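Loledden opens kitchen task collection to outside research groups

Loledden has begun recording household kitchen tasks for use in training robot arms, and will make the first set of recordings available to outside research groups from November. The set covers 35 tasks and was put together by a team led by Itzel Barajas at the company's Mullar workshop.

The work is done by hand. An operator guides a pair of two-fingered grippers through a task while cameras record what happens, both from the wrist of the gripper and from elsewhere on the rig. The position of each arm and the opening of each gripper are saved alongside the video. A learning system is later given many of these recordings and trained to produce similar movements when it is shown a similar table.

The first release holds 334 recordings. Each one has been watched from start to finish by a second person before being accepted. Recordings with a dropped object are kept and labelled, provided the operator recovered and finished the task. Those where the cameras and the arm data fell out of step were thrown away.

“Most of our time goes into setting the table, running the task, and setting the table again,” Barajas said. “We move things a little between runs. If the bottle is always in the same spot, the system learns the spot and has no idea about the bottle.”

Tasks in the set include moving bowls, lifting and placing pump bottles, stacking dishes and wiping down a tray. Barajas said the team chose ordinary kitchen goods over purpose-made test objects, and that shiny metal and see-through plastic were included on purpose. Both are hard for cameras to read. A steel bowl reflects whatever is near it, and a coloured bottle changes in appearance with the light behind it.

Operators work in pairs and swap after each block of recordings. New operators spend their first 3 shifts on practice runs, none of which go into the release. The company has also written a short guide on how to approach an object, how long to pause before closing the gripper, and when to give up on a run. It will be included with the recordings – along with the labelling rules – so that other groups can collect material in the same format.

The file format and the checking software are called Evuvham. Jaramillo, the engineering firm that supplied the rig, will look after the software once the release is out. Groups using a different arm will be able to use the video and labels straight away, but will need to convert the movement data themselves.

A second round of collection is already under way. It adds 57 more recordings of tasks that need both grippers, such as steadying a container with one while moving something with the other. These tasks take longer to record and more of them are rejected at the checking stage. Loledden has not set a date for releasing them.

Research groups can request access through the Loledden website. There is no charge for non-commercial use. Groups are asked to say which arm they use and whether they plan to add recordings of their own.

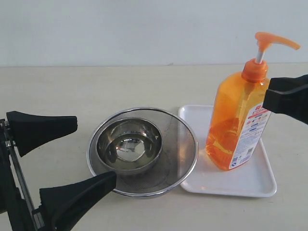 The orange pump bottle at the collection table, with steel kitchenware to its left 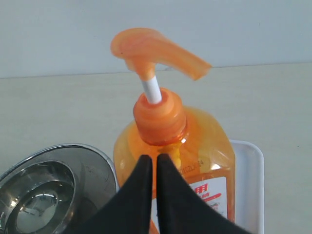
Can a group ask for a particular task to be added to the collection?

Requests are welcome and can be sent with the access form. The team reviews them between rounds of recording, and gives priority to tasks that use common household goods and can be set up again quickly on a single table.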